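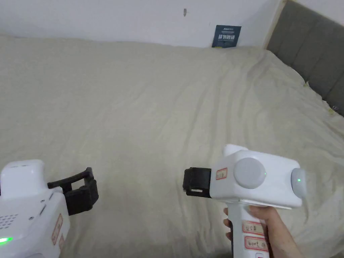 *A creased sheet. The headboard is the gray one with the channel stitching.*

## About Evberg

Evberg makes beds. We don't build them, sell them or deliver them up your stairs. We put the sheets on, pull them straight and leave, and people pay us for this, which still surprises our parents.

The company began with 2 people and a disagreement over hospital corners. The disagreement is ongoing. In the meantime we look after 659 beds in guesthouses, rental apartments and one small hotel, the Kneževič, whose mattresses are heavier than they have any right to be.

Our linen comes from Purkeo, in beige, white and a shade they call oat that looks a lot like the beige. Laundry goes through Dinine. Sheets are 100 percent cotton, so they wrinkle, usually on the diagonal and usually by lunch. We have views on ironing them flat on the bed and will share these if asked.

New staff train for 17 days. Most of that is fitted sheets.

We're closed for part of August, when our own beds go unmade. For everything else, call the office before noon.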